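# Chapter 4: Buying a Robot Workcell as a Packaged Kit

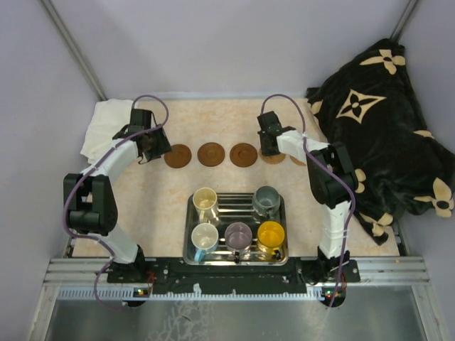
*Figure 4.1. A two-arm bench workcell with a mug-handling task laid out: five mugs in a slotted steel rack, with a row of round coasters behind.*

Until quite recently, a teaching laboratory that wanted a pair of robot arms bought them one part at a time. The arms came from one supplier, the grippers from another, and the table from whoever could deliver it before the start of term. A technician then spent the better part of a season making the pieces work together. Many laboratories still proceed in this way, and Chapter 3 set out how it is done. The present chapter deals with the alternative now open to most buyers: the packaged kit, in which arms, grippers, frame, enclosure and software are sold under one order number and supported under one agreement.

The chapter is written for the person who must recommend a purchase. It assumes that the reader can follow a technical data sheet, but it does not assume any experience of negotiating with a supplier.

## 4.1 What is being offered

The word "kit" covers a wide range of goods. At one end stands the bare set, which arrives in boxes with a manual and a bag of bolts. At the other stands the installed cell, which the supplier assembles on the buyer's premises and demonstrates before the invoice is issued. Prices for the two may differ by a factor of 4, and the catalogue descriptions are often hard to tell apart.

This chapter follows one product, the Stanel bench cell sold by Fodaron, through the whole course of a purchase. The Stanel is a two-arm cell of the general form shown in Figure 4.1. The arms are mounted at the front corners of the table and reach inwards over a shared working area, which is closed off by light grey walls at the back and sides. It is offered at three levels:

- **Stanel Base.** Arms, grippers, mounting plate and rail frame, supplied for assembly by the buyer.
- **Stanel Complete.** The above with enclosure walls, floor panel and control software, assembled by Fodaron.
- **Stanel Managed.** The Complete level with a yearly service visit and replacement of worn gripper fingers.

The household objects used in practice tasks are not part of any level. Mugs, trays, coasters and cloths must be bought separately, and a sensible budget includes a line for them.

## 4.2 The case followed in this chapter

The purchase was made by the Verbeke Institute, a technical college with two teaching laboratories. Evelien Kramer, the head of laboratory services, wrote the requirement. Nhung Tôn, a senior technician, carried out the acceptance trials and later maintained the cell. Their working papers are quoted in this chapter with the permission of the college.

The requirement ran to a single page. The cell was to stand on an existing bench position, to be usable by second-year students after one supervised session, and to handle ordinary tableware without special fixtures. A competing offer, the Nivier twin-arm set, met the first and third conditions at a lower price. It was supplied without an enclosure, and the college judged that the cost of building one would remove the saving.

> "We had written down what the students would do with it before we looked at any catalogue. When two offers were close, we went back to that page." (E. Kramer, purchase file)

## 4.3 Choosing an acceptance task

A supplier's demonstration shows what the supplier has prepared. An acceptance task shows what the buyer needs, and the two should be kept apart. The task should be agreed in writing before delivery and should use objects the buyer will really handle.

Mugs make a good choice for a first trial. They are cheap, they differ in shape, and their handles must be taken into account when the gripper approaches. In a rack such as that in Figure 4.1, where some of the handles extend over the rim of the tray, an arm must come in at an angle that clears both the handle and the neighbouring mug. Coasters add a further test, in that a mug must be set down on a small target and released cleanly. Where two arms share the work, the order of moves matters as well, and the software must keep one arm out of the path of the other.

The college specified a trial of 200 transfers from rack to coaster, spread over 14 working sessions. The purchase file records the following conditions:

1. Each arm is to be used in every session.
2. The tray may be moved on the mat between sessions, but not during one.
3. A mug that is dropped, tipped or set down off its coaster counts as a failed transfer.
4. Any stop that requires a member of staff to reach into the cell is to be logged with its cause.

The fourth condition proved the most useful. Several of the stops in the log had nothing to do with grasping. They arose from the routing of the gripper cables, which the technician adjusted with advice from Fodaron.

## 4.4 Reading the service agreement

Buyers tend to study the hardware closely and the agreement hardly at all. The order of attention should be reversed once the hardware is known to be adequate. The Stanel Managed agreement names the parts covered, the time allowed for a reply and the party who pays for carriage. It does not cover damage to the mat or to the objects handled, and it lapses if the arms are moved to another frame without notice.

Tôn's log lists 619 hours of running in the first teaching year. In that period the gripper fingers were replaced once under the agreement, and one cable was replaced at the college's own expense after it was found to fall outside the list of covered parts. The clause in question is reprinted in Section 4.6, together with the wording that the college secured at renewal in October.

## 4.5 Terms used in this chapter

**Acceptance task.** A trial agreed before delivery, on which payment or part of it depends.

**Cell.** The arms together with the table, frame and walls that surround them.

**Covered part.** A component that the supplier undertakes to repair or replace under the service agreement.

**Transfer.** The movement of one object from its starting place to its target, including release.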